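Drustside Packing Room – Arm Cell Walkthrough
Monthly safety checklist with comments
Completed by: Celina Olszewski
Date: 8 June 2024
Next round due: July

Status key: OK / Fix / Watch

1. Floor and access

1.1 Walkways clear on all sides of the table – OK
1.2 Floor clean, no spills – OK
1.3 Cartons kept off the walking route – Watch
Comment: Boxes get parked wherever there's a gap when deliveries run late. Ackah shift has been good about moving them, Groltik shift less so. Please use the rack by the dock door.
1.4 At least 90 cm to pass behind a seated person – OK

2. Emergency stops

2.1 Stop button reachable from both seats – OK
2.2 Stop button tested this month – OK
Comment: Tested with the arm moving and again with it parked. Stopped right away both times. Everyone on the early shift pressed it once themselves and I loved seeing that. Two people told me they'd been nervous about hitting it in case they "broke something." You can't break anything! Press it whenever you want to.
2.3 Restart only by a trained person – OK
2.4 Names of trained people posted – Fix
Comment: List still shows three people who moved to Stovari. New one to be printed.

3. Arm and gripper

3.1 Joint covers tight, no missing screws – OK
3.2 Cable at wrist not rubbing or pinched – Watch
Comment: The cable loops up over the wrist and I'd like eyes on it at every shift start. No wear found so far.
3.3 Fingertips clean and undamaged – OK
3.4 Speed set to the shared-work limit – OK
Comment: Somebody asked if we could bump it up now that we're used to it. No. It did 2,707 picks last month at this speed and the line was never waiting on it.
3.5 Items released without snapping or flying – OK
Comment: Markers were the hard one in spring, they used to shoot out sideways. The grip setting was changed and the late shift logged 20 tries in a row with no drops. So pleased with that one.
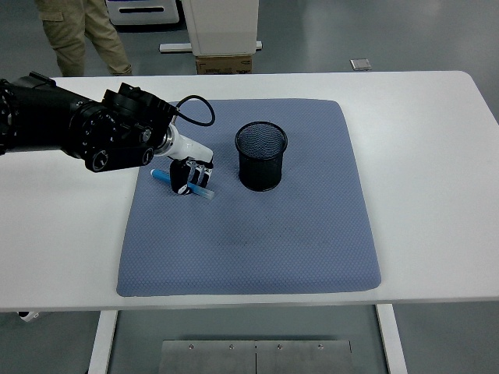 Item 3.5: gripper on a blue marker, mesh holder standing on the mat.

4. Table and mat

4.1 Mat flat, corners not curling – OK
4.2 Mat clean – Watch
Comment: Wipe it with the mild cleaner at end of shift, nothing with solvent.
4.3 Only job items on the table – OK
Comment: No coffee, no phones. Much better than last time, thank you.
4.4 Table feet locked, no wobble – OK

5. People and workload

This section is new and I asked for it. We check bolts every month and never wrote down how the job feels.

5.1 Wrist and shoulder complaints since last round – OK
Comment: One, down from five. Filling the pen sets by hand meant the same small reach up to 600 times a shift, and that's the part the arm has taken over. I did that job for four years and my right hand is very happy for everyone.
5.2 Staff rotate between watching and packing – Fix
Comment: Watching the arm is tiring in its own way. A couple of people were left on it for a whole shift, which is too long. Swap at each break, please, and write the swap on the board.
5.3 Staff know what to do when a pick fails – OK
Comment: Stop, then reach. Most now do this without thinking about it. New starters still go for the item first – pair them with someone for the first week.
5.4 Staff asked for suggestions – OK
Comment: Really good ones this time. A softer beep for a missed pick, a stool that goes higher, and a card showing which items the arm is allowed to handle. The card is already drafted. Several people also want to learn to teach the arm new items, and I've asked for two training places.
5.5 Hours and jobs explained to the team – Watch
Comment: Nobody has lost hours, but the question keeps coming up and a yes from me in the hallway isn't enough. I want it in writing from the office before the next round.

6. Open actions

Print new trained list – Celina
Break-time swap on the board – shift leads
Wrist cable check added to start-of-shift sheet – Celina
Letter on hours – office
Higher stool – ordered, waiting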